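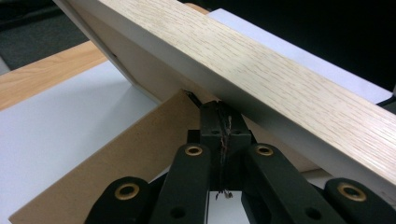

Session 5: Reviewing a hand-held gripper kit

Lecture notes, 14 Sep 2026

Today we look at the Wikska pair, the hand-held gripper kit on offer from Lullus. Read these notes before you try the kit in the lab, and bring them with you. I think it is a lovely piece of kit to learn on, and it gives us plenty to argue over as well!

What is in the kit

You get 2 grippers, one for each hand, with cables, a set of spare fingertips and a printed guide. The price quoted to the course is 929 euros for the pair. Spare fingertips are 125 euros a set, and that struck me as steep for something we will wear out every term.

Look first at the linkage. The black arms stand in pairs either side of the fingertip block, with brass eyelets in the rounded ends. I like how open it all is. You can trace the joints with a finger and sketch the whole thing in your notebook before anyone mentions a formula – please do exactly that.

The wiring is my main grumble. Thin wires in dark red, copper and black hang down the middle of the block, and I would far prefer them tucked inside a cover. Mark the kit down for this if you agree, but say what you would change.

The trial task

Our task is a picture frame, face down, with a cardboard easel stand on the back. It sounds like nothing. Try it, though, and you find you are thinking hard about every part of the grip: where the jaws meet the card, how far from the fold you can hold it, what your other hand ought to be doing in the meantime. 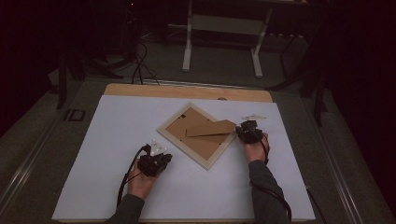

What to write down

Work in pairs, one handling the grippers and one taking notes, then swap. Under each heading, two or three sentences will do.

Reach: can you get to the end of the stand without knocking the frame?

Grip: how well do the jaws hold flat card? Try the edge and the face.

Cables: where do they run along your arms, and do they pull?

Comfort: how do your wrists feel at the end of your turn?

Comparing kits

Next week we set the Wikska beside the single-handed Flestau kit and the Sandhu rental service, which lends a pair by the month. Read the Sandhu hire terms beforehand, especially the part on damaged fingertips. Your review should end with a clear choice – buy, hire or leave alone – and the page of notes that backs it up.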